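Início | Moda | Ateliês | Entrevistas | Assinar

Julho - por Filipa Magalhães

Em: Entrevistas, Noivas & Festa

Cheguei ao ateliê Skenia às 15 para as nove, com a barra do meu próprio vestido numa sacola (sim, eu aproveitei a entrevista, me julguem). Itzel Quezada já estava de joelhos no chão, com a boca cheia de alfinetes, marcando a cauda de um vestido de renda para uma cliente que ria sem parar. "Se ela rir mais uma vez, eu marco torto", resmungou, e a moça riu mais uma vez.

Itzel aluga vestidos de festa. Quando pergunto por que aluguel e não venda, ela nem levanta a cabeça. "Porque eu vi o armário da minha mãe. Tinha um vestido verde-garrafa que ela usou uma noite só. Uma! E era o mais bonito da casa." O vestido verde, aliás, continua com ela e não está para alugar - perguntei duas vezes.

O acervo hoje tem 476 peças, e ela diz que conhece todas pelo defeito. "Este aqui abre no zíper se a pessoa dança de braço para cima. Aquele engorda quem é baixinha, eu aviso logo." Gosto dessa franqueza. Já saí de muita loja com vestido errado porque a vendedora achou tudo lindo!
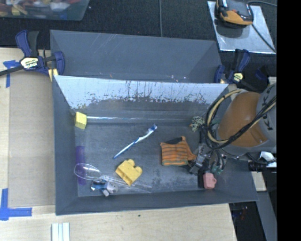 Edição n.º 58

Falamos então da parte que me dá curiosidade de verdade, que é o ajuste. Como se ajusta uma roupa que na semana seguinte vai para outro corpo? "Não se corta nada. Nunca. Eu dobro para dentro, alinhavo com ponto largo e depois desfaço." Ela me mostrou o avesso de um tomara que caia Bilo, de cetim, com tanta marca de linha antiga que parecia caderno de rascunho. A cliente prova 2 vezes, a segunda já com o sapato da festa, e quem aparece de chinelo volta para casa.

E mancha? Itzel suspirou. "Vinho eu resolvo. Base no decote eu resolvo. Autobronzeador me tira o sono." Cobra taxa por isso? "Cobro, mas às vezes a menina chega tão feliz contando da festa que eu esqueço."

No domingo ela fecha, em teoria. Na prática, é o dia em que devolvem tudo pela porta da Rua Cervantes, amassado dentro de saco de mercado, e ela passa a tarde no vaporizador ouvindo rádio.

Minha barra? Ficou pronta na hora, dois dedos mais curta do que eu queria. "Vai me agradecer na escada", disse ela, já chamando a próxima.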